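What We Learned at the Starik Open House, and What It Will Cost Us

2024-11-06

The invitation said doors at nine, and by ten past nine the good pastries were gone, so I can report that attendance was strong. Starik holds this open house once a year in a building behind the freight depot. It sells robot arms, the grippers that go on the ends of them, and the service contracts that go on the ends of those.

I went with Dong-hyun Ma, who runs our packing line and will have to live with whatever we buy. I run the budget and will have to live with Dong-hyun. We had one line item to plan for: a single arm to take small cartons off the end of the belt and put them in trays. We've been talking about it since last January, when two people were out the same week and the office staff got to find out how heavy cartons are.

The parking was free. I mention it because nothing else was.

The tour started in the demo hall, where a Starik arm was stacking blocks with great confidence. It's always blocks. I asked if it could do a carton with a loose flap, and the young man at the rail said that was "an application question," then wrote something on a card and gave me the card. By lunch I had four cards.

To be fair to them, the next stop was better. So-yul Ahn leads the planning group, and she gave the only talk of the day that had the word "budget" in it before the last slide. Her advice was to stop asking what the arm costs. Everybody asks what the arm costs, she said, and it's the number that moves the least. Ask what the table costs. Ask about the guarding, the air line, the electrician, and the week when your line runs slow because people are standing around watching the new thing.

Dong-hyun wrote all of that down. I wrote down "week when line runs slow" and underlined it, having already promised our owner there would be no such week.

She then took a dozen of us into a side room to see how her group does its planning, which happens mostly in simulation. They build the cell on a computer first: the arm, the gripper, the surface it works over. They try out the reach and the jaw opening there before anybody orders a part. I had filed simulation under things vendors do to look busy. An hour in that room changed my mind somewhat, mainly because it was where the expensive mistakes were getting made for free.

The case she walked us through was a customer called Ustidwood, who had picked a gripper out of the catalog by looking at the picture. (We all laughed. I had done this on Monday.) Their widest part turned out to be wider than the jaws once you allowed for the part arriving a little crooked, as parts do. In the simulation that took an afternoon to find. On the floor it would have been found by a forklift driver, out loud.

Some things I asked in that room, with what I got back:

How long does a study like that take? For a cell as simple as ours, 17 working days from the time they have our carton sizes. The clock doesn't start until they have all of the sizes, including the odd one we run twice a year and pretend doesn't exist.

What does it cost? $1571, credited against the order if we buy. I asked how they arrived at the one dollar. So-yul said she had wondered that herself.

Do we get to keep the files? Yes, but you need their software to open them. A viewer comes with the study. The license for the full version is a separate conversation, and I could see from her face that it was a long one.

What doesn't it tell you? This was Dong-hyun's question and the best one of the day. She said dust, tape, damp cardboard, and people. A model of a floor can have all the texture you like and still won't have the stuff that ends up on ours by Thursday. She suggested we hold back some money for things found out after installation, and she wouldn't say how much, which I took to mean a lot.

Lunch was sandwiches in the service bay, next to a rack of spare fingers. Gripper fingers wear out and get bent, and they're priced like jewelry. A pair for the model we liked lists at $210. Dong-hyun held one up and asked how many pairs a line like ours would go through in a year. The service manager told him it depends on the operator. I've added fingers to the yearly running costs and not to the purchase, and I'd suggest anyone else doing this do the same, as it's easier to get a small number approved every year than a slightly bigger one once.

After lunch there were two other vendors with tables in the lobby. Casach does conveyors and would like you to believe that your problem is a conveyor problem. They may be right in our case, and I took their folder. Heo rents out used arms by the month. Their table was the smallest and had the longest line, and I spent longer there than I'd planned. Renting costs more over three years, but it gives you a way out if the cartons win. They ask for a $1000 deposit, refundable if the arm comes back in the condition it left in. I asked what condition they usually come back in and was offered a mint.

So where does that leave our plan? The arm itself goes in next year's budget as a placeholder, and I'm not going to defend the number to anyone until the study is done. The study goes in this year's, under training, where there's money left. Dong-hyun is going to measure every carton we ship, including the odd one, and write down the widest and the narrowest with the flap both in and out. I'm going to call the electrician, who hasn't returned a call since summer.

We also need to settle what the arm will be picking from. We'd assumed the end of the belt, but both of us came away thinking a fixed table beside it might be cheaper to guard and easier to sweep around. So-yul's group can model either one for the same fee, as long as we choose before they start. Changing our minds halfway through is billed by the hour, and I have met us.

The drive back took longer than the tour. Dong-hyun read me the service contract out loud from the passenger seat, all of it, including the definitions. Section four says that "prompt" means five business days. I've asked Starik for a version where it means two, and for the price of that version, and I'll send both around when they come in.
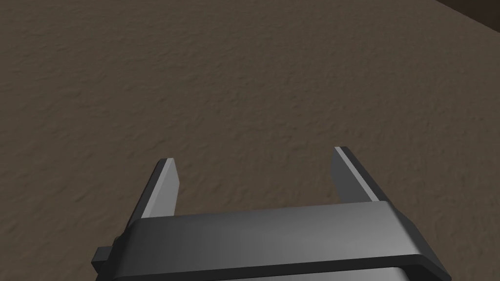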